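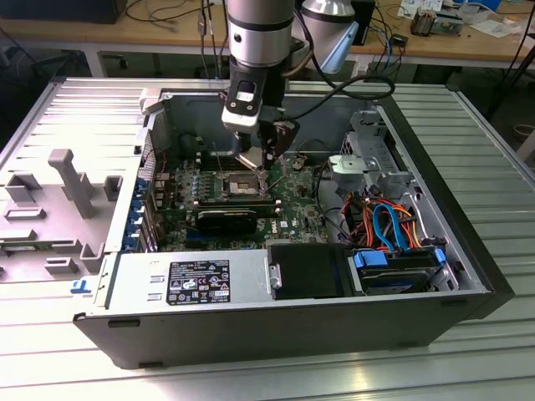
Rosario Grasso would have preferred a stricter verdict on the Tomow recording kit, arguing in a written response to our first draft that a set of demonstrations is worth only as much as the labels attached to it, and that the labelling software had been let off lightly. The point has been accepted, and the section on labelling has been revised.

Review: Tomow demonstration recording kit

The kit is sold to laboratories that collect examples of handling work for a learning system. It comprises a hand controller, a recording unit and the labelling software, known as Fluser. Our assessment was carried out at the Orutham workshop between January and March, on the dismantling of discarded desktop computers. This is demanding material. A Dell tower laid on its side offers a processor socket, memory slots, cables in several colours and a drive held in a tray with blue latches, all within a narrow metal case that leaves little room for two fingers and a wrist.

Recording

Three operators recorded 411 demonstrations. Of these, 312 were accepted for training. Most of the rejected examples were lost to hesitation above the part, where the operator stopped to judge depth and the recording captured a long pause of no use to the learner. The controller is light and its trigger gives good control over a slow closing grip. Its fine-motion mode should be engaged before the fingers enter the case; changing mode inside it produces a small jump in the recorded path.

Ribbed tables are suitable, but the case should be held firmly. Bare metal surfaces gave trouble with reflections, and we advise softer lighting than the manual suggests.

Labelling

Fluser divides each recording into steps such as approach, grasp and lift. The division between approach and grasp was often placed too early and had to be corrected by hand. A failed grasp followed by a second attempt is labelled as one action, and there is no means of marking the first attempt as a failure. For a laboratory that wishes its system to learn recovery, this is a serious fault. Export to the Saxena format worked without difficulty.

Documentation and support

The manual is clear on installation and thin on everything else. Support requests were answered politely, in one case after 7 working days.

Assessment

Recording: good. Labelling: poor. Documentation: fair. The kit may be recommended to groups that already possess their own labelling tools. Others should wait for the next release of Fluser.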